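Cleaning a Pale Tabletop: Which Tips Hold Up

Filed under: Kitchen surfaces
Updated 2021-07-03

I have a folder of clipped cleaning tips going back years, and most of them are wrong about white tables. I tried the popular ones on ours, a white top from Lestska that gets breakfast, homework, glue and my nephew's toys. Results follow, with my doubts left in.

Baking soda paste
Everyone recommends it. I don't. Baking soda is a mild abrasive, and on a glossy or printed finish mild is enough. I rubbed a patch under the overhang with paste every evening for 11 days and the patch went dull. It did lift a turmeric stain, which I'll grant. If you must, leave the paste on the stain for five minutes and wipe it away without scrubbing.

Vinegar and water
Fine for a greasy film, useless on ink, and it has no business on marble or other natural stone. The claim that it "disinfects" a kitchen table is one I'd like to see somebody back up. Plain dish soap in warm water did as well on grease and the room didn't smell like pickles afterward.

Toothpaste for marker
Works about as well as any other abrasive, so see baking soda. Rubbing alcohol on a cotton pad took off permanent marker in less than a minute. Test it somewhere hidden first, keep it away from the stove, and don't use it on shellac or lacquer. Oanh Phí wrote in to say it took the color off a painted shelf, and I believe her.

The melamine sponge
The white "miracle" sponges are very fine sandpaper. They are good at what they do – that's the trouble. One pass on a scuff, then stop.

Specks that won't wipe off
Pale wood-grain tops show every dot, and half the advice online assumes every dot is dirt. Run a fingernail over it first. If it catches, you have a crumb or a drip of something dried on, and a plastic card held flat will take it off. If it feels smooth, it may be part of the pattern or a nick in the finish, and no amount of rubbing will help. I spent a good part of March scrubbing at a printed knot. 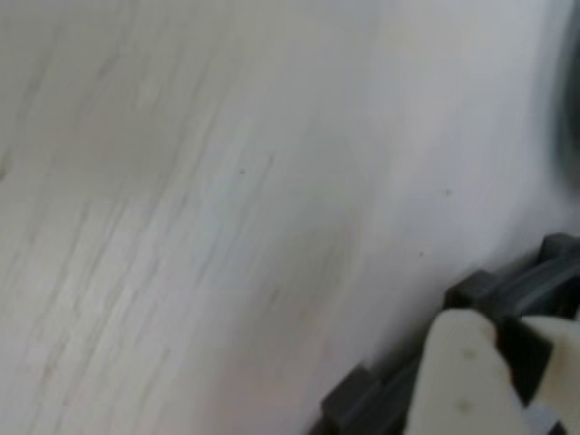
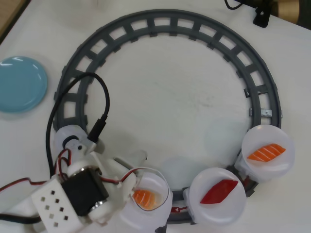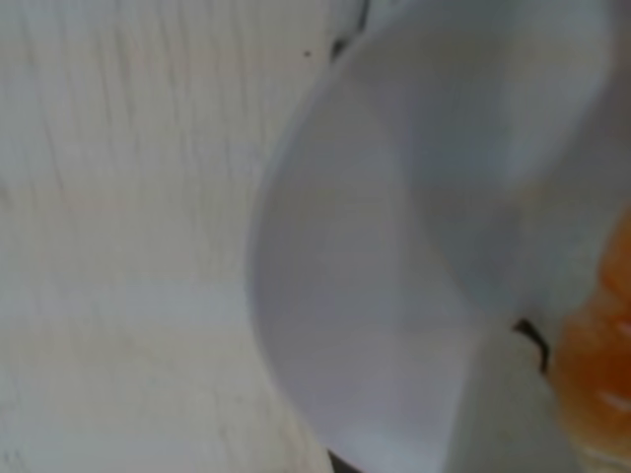
Pale tops, with the toy sushi track in the middle photo. Dark specks show up on the grain in the first and last.

Track toys and scratches
Plastic track does less harm than people say. Grit trapped underneath does the damage, so wipe the table before the toy goes down, and lift the track to move it. Felt pads under a toy are a waste of felt in my opinion. They pick up crumbs and then you have sandpaper with a soft back. An old cotton sheet is better and goes in the wash.

Tùng Lâm swears by a silicone baking mat for this. I tried it and the mat left a faint outline that needed soap to shift. Maybe his is a better mat.

Wax and polish
A spray bottle of Moltora polish promises to "restore" laminate. Laminate is plastic on top. It doesn't drink anything in, and what you get is a slippery film that holds fingerprints. On real oiled wood a bit of the right oil is worthwhile, once or twice a year, going with the grain. Take the rags outside and lay them flat to dry before you throw them away. Oily rags in a heap can catch fire, and that is one warning I don't roll my eyes at.

White rings
Mayonnaise, hair dryer, iron over a towel. The hair dryer on low worked on a lacquered side table after several slow passes. The mayonnaise made a smell. I won't try the iron.

What I keep under the sink now
Dish soap, two microfiber cloths, a small bottle of rubbing alcohol, an old plastic store card. The cloths get washed without fabric softener, which leaves a coating that smears.

From readers
Pichit Ratanaporn asks whether a pencil eraser takes off shoe scuffs. Yes, the white vinyl kind. The pink ones left streaks for me.
Ngọc Trịnh says cold tea cleans wood. I tried it on a cutting board and it came out looking like a cutting board with tea on it.
Thảo Đinh wants something for dried craft glue. Lay a warm damp cloth on it for ten minutes, then use the plastic card. Super glue is another matter and I don't have a good answer yet.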